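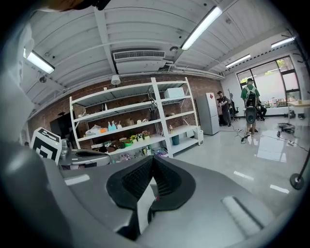 ## Bateria do Rurnora 2 depois da atualização de abril

**tmarques_81**
Tenho o Rurnora 2 desde o lançamento. Antes da atualização chegava ao fim do dia com 40% ou mais. Agora carrego ao jantar. Já limpei a cache e já desliguei o 5G, sem diferença. Mais alguém?

**pixelmorto**
Igual. O ecrã passou a ficar fixo nos 120 Hz, mesmo com o modo automático ligado. Vai às opções de programador e ativa o contador de fotogramas para confirmares.

**tmarques_81**
Confirmado, não desce dos 120 nem com o ecrã parado. Obrigado. Há maneira de resolver sem o pôr sempre a 60?

**anacleto**
O meu está normal, com a mesma versão. Não me parece que seja da atualização. Que aplicações tens em segundo plano? O launcher da Kerneo, por exemplo, bloqueia a taxa de atualização – tirei-o e passou.

**pixelmorto**
Não uso o launcher da Kerneo. Repus o telemóvel de fábrica, não instalei nada e continuava nos 120.

**anacleto**
Então pode ser do lote. O meu foi comprado na Burnell e o número de série começa por 70.

**zebedeu_lx**
O meu também começa por 70 e tem o problema. O lote não explica nada.

**rita.v**
Levei o meu à assistência. Disseram que a bateria estava degradada e deram-me um orçamento de 600 reais pela troca (estou no Brasil). A bateria tem 1 ano. Não aceitei.

**zebedeu_lx**
Por esse preço mais vale vender e ir para o Ueda. Custa menos e o ecrã é só de 90 Hz, mas dura dois dias.

**pixelmorto**
O Ueda tem uma câmara fraca e só promete duas atualizações de sistema. Eu não trocava.

**zebedeu_lx**
Para quem quer bateria, troca-se. A câmara uso-a para fotografar faturas.

**tmarques_81**
Ponto de situação, 10 de outubro de 2023: instalei a correção que saiu ontem, a que acaba em 1.460. O contador já desce para 60 com o ecrã parado. Ainda não fiz um dia completo, depois digo quanto sobra.

**rita.v**
Aqui ainda não apareceu. Forçaste a procura ou veio sozinha?

**tmarques_81**
Forcei. Definições – Sistema – Atualizações, e carregar duas vezes em procurar.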